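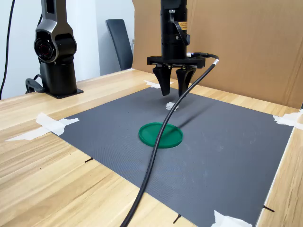

*Green lid and white cube on the grey mat.*

I have been sorting out the box of odds and ends that lives under the light wooden table, and most of what was in it turned out to be lids. I counted 17 of them. Six had a jar or bottle to go with, and the rest belonged to things that went in the recycling a long time ago.

I keep lids for holding screws while I mend something, for standing a tea light on, and for mixing small amounts of glue. The green one is a good size for all of that. It has a raised rim, so small parts don't roll off, and the colour is bright enough that I don't lose it on a dark surface.

The mat has been more useful than I expected. I tried working straight on the wood last winter and it picked up two scratches in the first week. I looked at a proper desk mat from Nestness but it was more than I wanted to spend, so I used a dark grey sheet I already had and taped it down. It covers most of the part of the table I use.

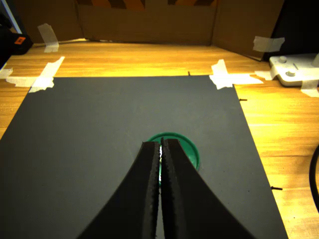
Page last changed: May

Masking tape is fine for the corners. I put several strips on each one, crossed over each other, going from the mat on to the wood. A single strip kept lifting when I leaned on it. I use the white sort and change it when it starts to look grubby.

The lids now live in a shallow tin from Zindora, with the biggest at the bottom. I threw out anything cracked and anything that still smelt of what had been in it – mostly pickle. The bottles and jars with matching lids have gone back to the kitchen.

I still have the drawer of string and the bag of 50 picture hooks to go through. The hooks are all one size and I have used perhaps four of them since we moved in. If they fit in the tin with the lids they can stay, otherwise they are going to the charity shop with the spare curtain rings.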